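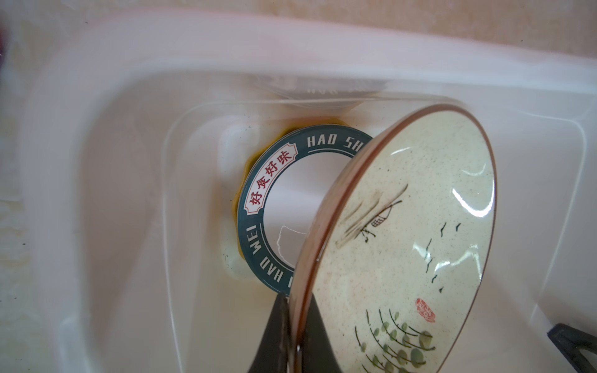

**Figure 2.1** A clear plastic container and a painted bowl in a white sink. An oily rim shows around the round paper lid or label.

# Chapter 2: Washing Up by Hand

Most meals end at the sink. This chapter covers the order of washing, the right amount of soap, and the care of bowls with painted decoration.

Grease is the main problem in hand washing. It sticks to plastic more firmly than to glazed ceramic, and it spreads to anything that shares the water. A takeout container with oil on the bottom should be wiped with a paper towel before it meets the sponge. Peel off paper labels at this stage – they break up in hot water and clog the drain strainer.

Hugo Calvo, who ran the kitchen course at Skelatach, had students wash in this order:

1. Glasses and cups
2. Bowls and plates
3. Plastic containers
4. Pans

Change the water when it turns cloudy. Bowls should be held by the foot and washed with the soft side of the sponge, inside first. Scouring pads can dull a painted surface over time.

**Before you read on:** Look at the dishes in your own sink. Write down which ones carry grease and which need only a rinse. You will use the list in Section 2.2.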